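November report from the snack and gift table, for Bhardwaj

Dear friends at Bhardwaj,

Thank you again for the grant of $900. I promised Leire Alcaraz that I would keep this one shorter than the last, and I have tried, though there is a good deal of happy news to get through!

**Where the money went**

We have spent $747 so far. Most of it went on sweets and packaged snacks, which we bought by the case from Grusico, and the rest on wrapping, tape and the holiday bits and pieces that make the room feel a little less like a room where people fold boxes all evening. Cardboard boxes have cost us nothing. We reuse the ones our deliveries come in, and while some of them are pretty ragged along the top by now, they hold a surprising amount and stack nicely under the window.

**What we have packed**

We set out to make 144 parcels before the holidays, and the first 4 packing evenings have gone well. The early ones were slow, I'll admit, mostly because we kept stopping to talk over what belonged in a parcel (there are strong feelings about lollipops, for and against). We have settled on a mix now: a packet of biscuits, something with pastry if we have it, a lollipop, and a small handful of wrapped candies to fill the corners. Anything left on the cloth at the end of the evening goes back in the box for next time.

The Okix order arrived a little behind schedule, so we borrowed from our own cupboard to keep going and topped it up afterward. Please don't be puzzled by the two snack receipts with nearly the same items on them. Both are in the envelope.

**Still to do**

- Buy more tissue paper, and a second roll of the wide tape
- Confirm the delivery van with Mastero
- Sort the candies that contain nuts and mark those parcels clearly
- Write the cards, which we'd like to start sooner than we did last year

Leire would like to use what is left of the grant on ribbon and on fuel for the delivery round. If you'd prefer that it go toward food only, just let us know and we'll happily change the plan. 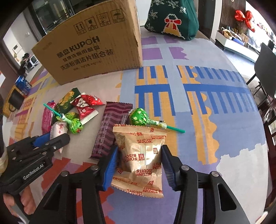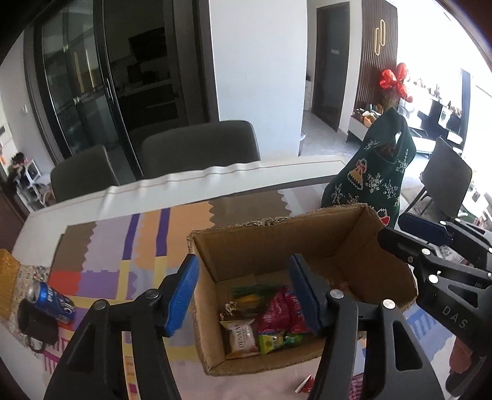

**Category: Snacks and sweets**

Biscuits and candies on the table in the first picture, and one of our cardboard boxes, partly filled with snacks, in the second. The knitted stocking hanging at the side of the table is part of our holiday decorating, and we're very fond of it.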